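For my project I looked at how people in Plistbridge get rid of old batteries. I handed out 68 surveys (I wanted more, but my Wednesday shift ate the afternoon) and Hanna Levchenko helped me type them all up, thank you Hanna! Most people keep a drawer of dead ones at home. Mine is pretty bad too.

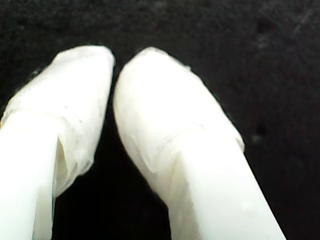 So where do the old batteries go?
Mostly into the kitchen trash, even though the Skemow store has a drop box right by the door.

I'd love to redo this in August with the Fliltis side of town included. My teacher says the survey needs a question on rechargeables, and I agree.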